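Keeping a Two-Arm Tabletop Cell in Good Order

From the Ullden workshop tips pages, filed under Benches and Machines

We have looked after our little two-arm cell for long enough now to have made most of the mistakes, and I do like a list, so here are the habits that have stuck. None of them takes long. I do mine at 2 in the afternoon, when the light is kind and the kettle has just been on.

Start with the fingers. Wipe the inside faces with a barely damp cotton cloth, then a dry one, and run your thumbnail along each tip. Lint loves to gather there, especially after a spell of handling fabric. Open the gripper all the way before you wipe, and look down between the fingers at the tabletop while you're at it - a stray thread shows up nicely against a white cloth.
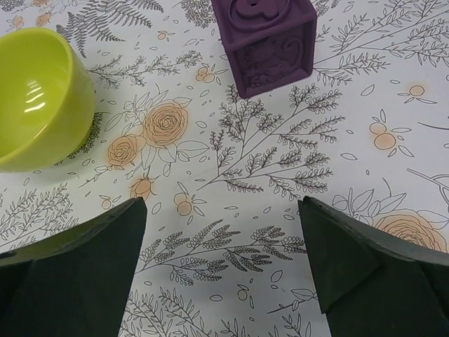
Fingers open over the tablecloth, with the green bowl and the purple block nearby.

Smooth the table covering. Ours is a botanical print that somebody loved enough to buy 2 of, so one can be in the wash while the other is in use. Pull it flat from the corners toward you, and press out any ridge with your palm (arms powered down first, please!). A wrinkle can tip a small bowl just enough to spoil a grasp.

Follow every cable with your eyes. Begin at the wrist, go along the forearm and over the elbow, and check each tie as you pass it. You want a generous loop at the joint and no rubbing. I used to pull my ties good and snug, and I was sorry for it. The spare ties live in the Hundis tin, drawer 34, and please put the lid back on.

Give the front beam a gentle dusting. A soft paintbrush is lovely for the mounting plates and fasteners. Keep the brush well away from the small boards, and never use a wet cloth there.

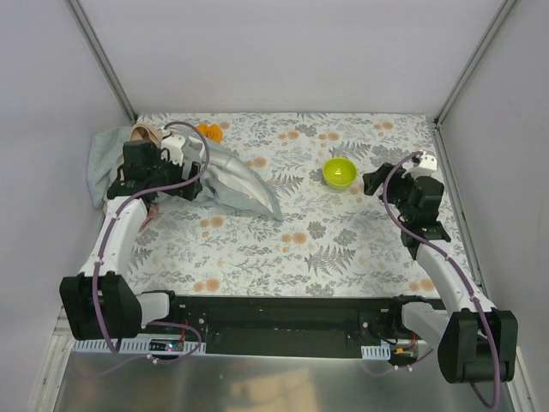
Before You Switch Back On

Clear your tools off the table and count your brushes. Bring one arm up at a time, slowly, and listen as each joint turns. If you hear a click that wasn't there last time, stop and write it in the Vadari logbook. Our last entry was number 1678, so you'll be in good company.

Spare finger pads are on the Stojanovska shelf, in the box marked 92.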